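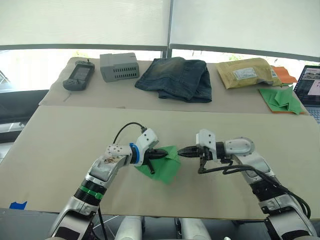 *Green cloth, one corner pinched.*

# Why Is Green Green?

by Sheila Entwistle

OK, quick one. Green stuff. Leaves, frogs, socks, peas. Why green?

Start with light. Sunlight looks white but it's a mix. Red, orange, yellow, green, blue, violet, all squished together. You see them come apart in a rainbow.

Light hits a thing. The thing soaks up some colors and bounces the rest. The bounced ones go in your eye. Grass bounces green. So, green!
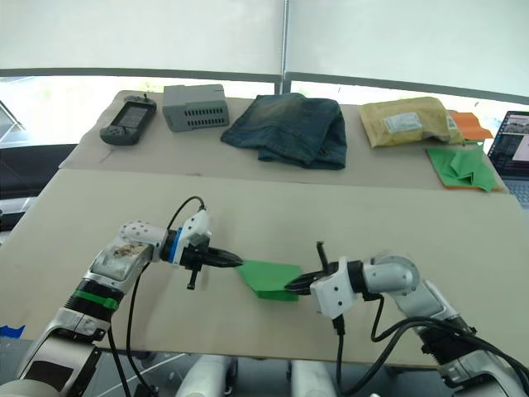 Black things soak up nearly all of it. That's why a black T-shirt gets so hot in the sun. White things bounce nearly all of it. Cooler shirt.

## What about leaves?

Leaves have chlorophyll in them (say KLOR-uh-fill). It grabs red and blue light to make food for the plant. Green it mostly doesnt use as well, so more of that bounces back out.
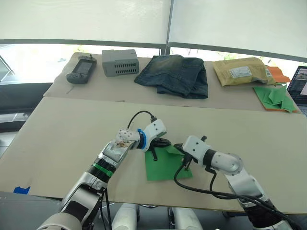 And dye? Same trick. Dye sticks to the threads and soaks up some of the light. People used to get it from plants, bugs, even sea snails. Green was a pain. Lots of dyers did yellow first, then blue on top.

## Try it

- 3 crayons: yellow, blue, red
- white paper
- color yellow, then blue over it. Press lightly!
- now try red over you're green. Yuck? Brown?
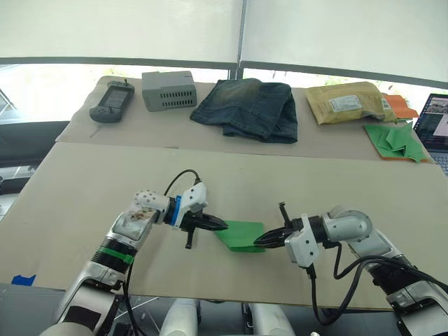
*Folded green cloth, held on both sides.*

Next up: why the sky is blue. Bring a flashlight and a glass of milky water.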